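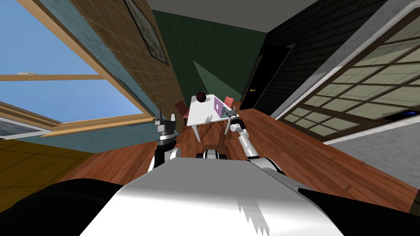 Kazimír Říha reckons I am being unfair to the decluttering people, and that if I would only try the method for a month before moaning about it I might sleep better. He left this under my last post, along with a link to a course at Cevden which costs more than my sofa did.

Well, I did try it. All of February, a bin bag in one hand and the Fortin booklet in the other. The booklet says the average home holds 1000 things its owner never touches. Whose average? Did someone go round Premedcombe opening drawers? There is no source given, only a drawing of a woman with her eyes shut next to a very small plant.

The rule is that you get rid of 40 things a week. It doesn't say what a thing is. A jar of buttons, is that one? I put the question to their helpline and was told to trust my instinct, and my instinct was to put the jar back on the shelf, so I did.

I will grant them the hall cupboard. It shuts now. I found the good torch and a pair of walking boots I had already replaced, and I was pleased about both for an evening. But then I gave away the fish kettle, and three weeks later my sister turned up from Stestthorpe with a whole trout. You can guess how that went. We cut it in half and it was dry.
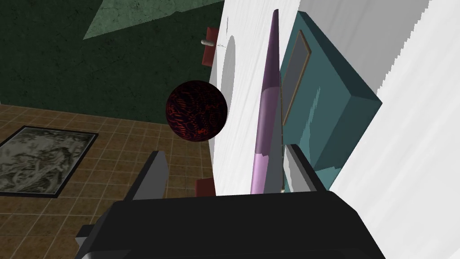

Posted by the author, writer and editor of this blog

What bothers me more is the claim that all this makes you calmer. I was not calmer. I spent my evenings deciding about egg cups. The people in the booklet who say they feel lighter have also, if you read to the back, moved house, left a job or paid for the full course, and any of those might do it. I would feel lighter too if I had just handed over £300.

And where does it all go? The charity shop on our high street had a sign up asking for no more books, no more mugs, no more bags left in the doorway overnight. So my clear shelf is their full back room. The booklet gives this 3 lines and then returns to folding jumpers.

Kazimír says you have to want it to work. That may be so, but I have heard the same said of magnets for bad knees, and I didn't buy those either. I'm keeping the buttons. If anyone near Premedcombe is getting rid of a fish kettle, with the rack and the lid, please leave a comment and I will come and fetch it.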